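Snack Packaging and Shelf Height
Rhys Partington and Na-rae Hyun

We asked 452 shoppers in Welden which snacks they noticed first. Most named something at eye level.
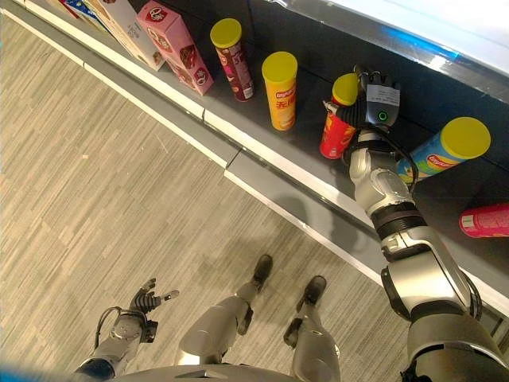 Figure 1. Canisters and boxed snacks on a low shelf.

Colour came second in the answers, ahead of price. Younger shoppers mentioned it most. 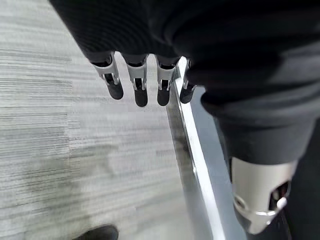
Dark packaging did poorly in our June survey. Soft folds in black cloth still show up as creases, but flat black card gave shoppers little to notice. We would test 3 shades next time.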